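Osemville Home & Garden Board > Kitchens > Marble counters, would you do it again?

Posted by predham_lucia, 7:40 am

Hi all, we're redoing the kitchen in April and I'm stuck on counters. I want marble so badly. My husband wants quartz, and my aunt (who has had the same yellow Formica since forever and loves it) thinks we're both nuts. The guy at Irngate Stone quoted us 272 for the sealing alone, which seemed like a lot?? We cook every night and I use lemon in everything. Tell me if I'm being dumb.

Lucía Arrieta

Posted by oliwia_w, 8:15 am

Not dumb! I've had marble in two houses and I'd do it a third time. Yes it etches. Mine has a ring by the stove from a jar of pickles and I quit caring after the first winter. Go for a honed finish instead of polished and you won't notice half of it. Gray hides more than white, too, so look at the gray slabs before you fall in love with anything.
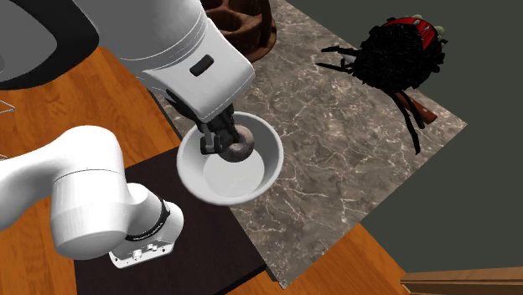

Reply from tilegrump, 9:02 am

Gonna disagree with Oliwia here. Hiding it isn't the same as it not happening. I pulled out a marble island after four years and the wife and I both felt relieved. Lemon every night? Get the quartz. And 272 for sealing is silly, buy a bottle and a rag and do it yourself in 30 minutes.

Posted by oliwia_w, 9:20 am

Okay but you had polished white, I remember your thread lol. That's the hardest one to live with. Agree on the sealing though, I do mine myself, and I wait a full 60 minutes before I wipe a second coat. My sister bought hers from Bielecka and they threw in the first sealing for free, so Lucía, at least ask Irngate if they'll drop it.

Something else to think about is how much you leave out on the counter. A busy gray-brown marble with your kitchen stuff and a few pretty things sitting on it can look like a lot all at once. 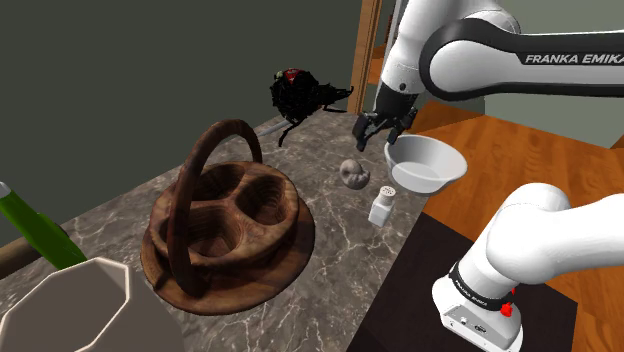
I ended up moving my canisters into the pantry and buying plain white bowls, and now I like the stone way more than I did the first year. Do the same with a sample if they'll lend you one, set your junk on it and leave it there a week.

Reply from tilegrump, 9:41 am

The sample thing I'll sign off on. Put lemon juice on it overnight too.

Posted by predham_lucia, 12:30 pm

Calling Irngate on my lunch break to ask for a honed gray sample. Husband says he'll supply the lemon. Does anyone know if they charge a deposit?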